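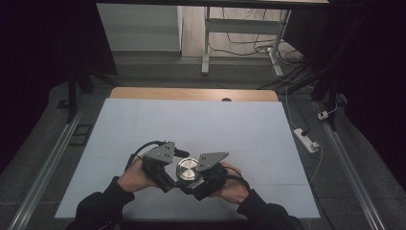
A round metal piece with machined rings on its flat top, at the Pronside workshop.

STAMUTECK ANNOUNCES PONGSIRI GLASS JARS WITH STEEL LIDS

Small storage jars for kitchen, pantry and workroom to go on sale in June

PRONSIDE — Stamuteck, the maker of household storage goods, today announced the launch of Pongsiri, a new range of small glass jars with screw-on stainless steel lids. The range will be sold in 20 independent kitchen and hardware shops from June, and directly to the public from the company's counter at its Pronside workshop.

Pongsiri is the first glass range to be offered by Stamuteck, which until now has worked mainly in metal. The jars are made for the company by the Zotov glassworks. Lids are finished and checked at Pronside, where they are matched with the glass before packing.

The range was prompted by requests from existing customers of the company's metal canisters. Many of them asked for a smaller container in which the contents could be seen without opening it, suitable for spices, loose tea, seeds, buttons and small fixings. A first version was shown to shop buyers last year. Their main criticism concerned the lid, which had a fully polished top and showed finger marks after very little handling.
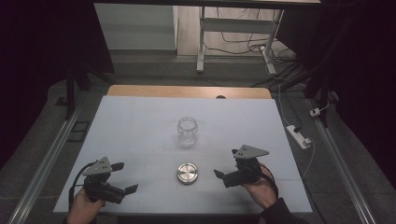 Stamuteck accordingly returned to the lid before making any further changes to the glass. The revised design has a brushed finish and concentric ridges on the top, and is wide enough for a hand to turn comfortably. The thread on the neck of the jar was kept short, so that the lid comes away quickly and the neck is simple to clean. The glass remains clear and without decoration.

"Customers told us that they open a spice jar several times in the course of making one meal, often with one hand already busy," said a spokesperson for Stamuteck. "We spent a good deal of time on how the lid is picked up from the table and how it is put back. The shape of the jar came fairly easily after that."

During development the company asked 40 households in and near Pronside to use the jars in place of their usual containers. Those taking part kept a short written record of what was stored, how often each jar was opened and any difficulty met in closing it. Several reported that they had moved the jars from a cupboard to an open shelf. Others asked for a plain paper label, and a sheet of labels will now be supplied with every set. A request for coloured lids was considered and has not been taken forward.

The jars may be washed by hand or by machine. Stamuteck recommends that the lids be washed by hand and dried with a soft cloth, wiping along the line of the brushing. Scouring pads should not be used on the metal, as they will mark the finish. Replacement lids will be sold separately — a step the company has also taken with its canisters. 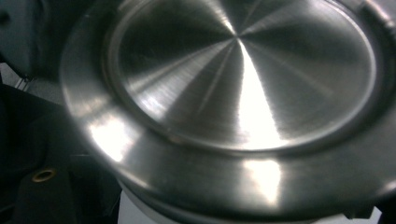 The stainless steel lid at close range, with brushed inner face and raised outer rim.

The inner face of the lid is brushed outwards from the centre, and the rim is brushed around its curve. Both finishes were chosen from samples prepared at the workshop, and small differences in grain between one lid and the next are to be expected.

Jars will be sold singly and in boxed sets. Shops may order by the case of 48, with lids fitted, or may take a smaller opening order by arrangement with the trade desk. All outer packaging is plain card, with paper dividers between the jars. Shops that already hold an account with Stamuteck will not need to apply again.

The full range may be seen at the Pronside counter on the first Saturday of sale, when visitors will be able to handle the jars and compare the finishes. Entry is free and no booking is needed. The first 20 visitors to buy a boxed set will receive one spare lid. Parking at the workshop is limited, and those travelling by car are asked to use the public car park nearby.

Stamuteck expects to add a taller jar to the range once the first orders have been met. It will use the same neck and lid as the present jar.

About Stamuteck
Stamuteck makes storage goods for the home and workroom, including canisters, tins and shelf boxes. The company designs and finishes its products at Pronside and supplies independent shops.

Press and trade enquiries
Samples for review and trade price lists are available on request from the Stamuteck press desk, Pronside. Requests for samples should state the name of the publication and the date by which the goods are needed.

ENDS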